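Can Machines Do the Chores Yet? An Update from the Strand Workshop

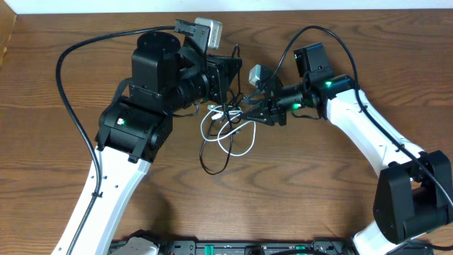

Two arms at the work table, with thin cables between them.

Members have asked whether the machines under study at Erkurwood are ready for ordinary household and shop-floor chores. The present answer is that they are ready for a few, under supervision.

The Floller project, carried out with Flelonance, has now logged 3000 attempts at simple tasks, among them folding towels, sorting fasteners and coiling cable. Towels and fasteners have given steady results. Cable remains difficult. A cord changes shape each time it is touched, and a grip that serves well at one end may pull a knot tight at the other. Of the attempts made so far, 584 involved cable, and most of those required a member of staff to step in.

A person can still clear a tangled bench faster than two arms working together. The project team does not expect this to change before October, when the current phase closes at 4000 attempts.

Members who wish to attend a workshop session may apply through the Strand office. Places are limited to 2 per member organization.

15 April 2019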